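Home News Shops Trade Press Contact

PRESS RELEASE — for immediate use

Saltari bowls from Iletti: shallow, round, and now in the pale blue people kept asking for

Aston, December 3, 2021

Iletti is adding a light blue bowl to its Saltari tableware. On sale from today at the Aston shop and through the trade list. Same shape as the white one that came out in July, same size, new colour.

Quick facts first as we know desks are busy. Round. Shallow. Pale blue, a shade lighter on the inside, with a gloss. Rings in the base, one inside the other. Stacks. Goes in the dishwasher, top or bottom rack.

The first run is 300 bowls. A second run is planned if those go. Bought singly or in sets of three. No boxes of mixed colours for now, sorry, the packing doesn't allow it.

Why blue. The white sold well but cafes wanted something that stood out on a brown table. "We had trade customers holding bits of painted card up against their tabletops," said Golnar Zarei, who designed the range. "Most of them picked a blue. A washed-out one, like a shirt that has been through the machine too often. So I went off and tried to match that."

Matching took longer than planned. The early tests came out too green, then too grey. Zarei kept two of the greys and uses them for keys.

On the shape — shallow on purpose. Meant for porridge, salad, a small pasta, cut fruit. Not really a soup bowl, though people do use it for soup and we won't stop them. The rim is there to be picked up by. The rings in the base are part of the shape and are not a decoration put on afterwards, so they won't wear off with scrubbing.

"It's an everyday bowl," said Chepkoech Mushi, who runs the Aston shop. "I get asked what it's for and I say breakfast. Then they come back and tell me they've been feeding the whole family out of them. The white ones have been through a lot at my house and I've only lost one, on the back step."

Care. Wash before first use. Fine with hot food. Do not put under the grill. Metal spoons can leave grey marks on the inside over time, these come off with a bit of bicarb and a soft cloth. Chips can't be repaired so please dont ask the shop to try.

Trade orders. Cafes, canteens and holiday lets can order from the trade list now. Minimum order is the same as for the white. Bugti, who carry our orders, will deliver before Christmas for anything placed in the next week, after that it is the new year. Collection from the shop is also possible if you ring first.

A matching side plate is being looked at. No date, no price, please don't print one.

Samples: one bowl per publication, on request, while we have them. Returns not needed. Stockist enquiries to Chepkoech Mushi at the Aston shop, design questions to Golnar Zarei. Both by email via the contact page, phone is patchy this week becuase of the move upstairs.

ENDS

Last updated: Friday, 4.10 pm

Comments (3)

marrow_and_mint: Have the white ones, love them. Does the blue sit level when stacked with the white or is it a bit off?

Iletti shop: Same mould so they stack together fine. CM

Deb in the flat: please do the side plate!! would buy it tomorrow 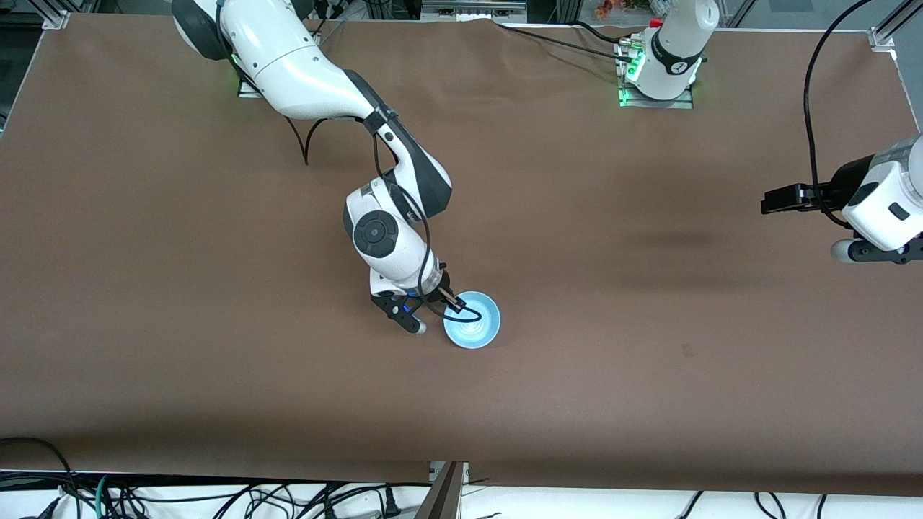 Photo: Iletti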